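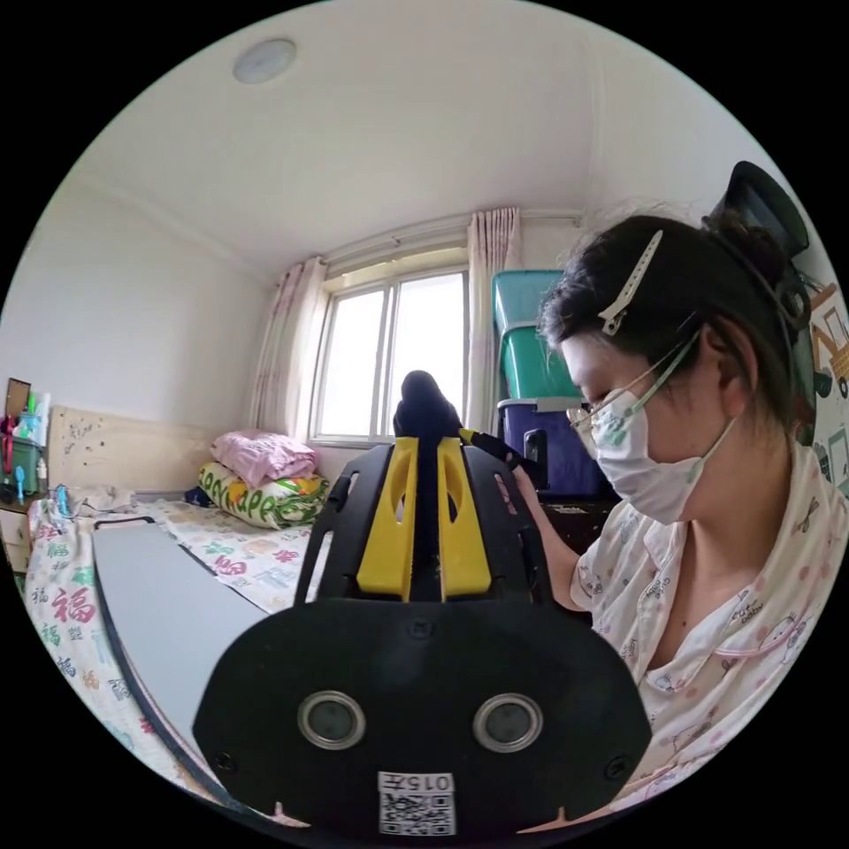 Home recordings: first results from the Zusthorpe set

Training on demonstrations gathered in lived-in rooms gave better transfer to unseen homes than the same quantity gathered in our lab flat. The work was carried out by the Fukurgate manipulation group with Eskola, who handled recruitment and the loan of the hand-held grippers.

The Zusthorpe set holds 1,486 demonstrations. After filtering, 692 were kept for training. Most of the rejected ones failed at the pose-tracking stage: a wide-angle view dominated by a window or a plain ceiling offers few stable features, and the estimated path drifts. A smaller share were dropped where the finger opening could not be recovered for more than a few consecutive samples.

Two policies were trained with the same network, the same image size and the same number of updates. The first used the home recordings only. The second used an equal number from the lab flat, where furniture and lighting were kept fixed. Both were tested on pick-and-place tasks in homes that appear in neither set, over 333 trials per policy. The home-trained policy completed 57 per cent. The lab-trained policy grasped nearly as often but released early or in the wrong place, particularly on beds and other soft surfaces with printed covers.

Three points limit the result. The objects were small and rigid. Height above the surface was taken from the tracked path with no depth sensor, so errors in tracking pass directly into the placing motion. All test homes were also in one town, and we can't yet say how far the gain holds elsewhere.

An ablation on the filtering threshold is under way using the Jurkanach tracker, which copes better with bright windows. If it recovers a useful part of the rejected material, the set will be reissued in September with revised paths. The file layout will stay the same, and existing loaders should work without changes.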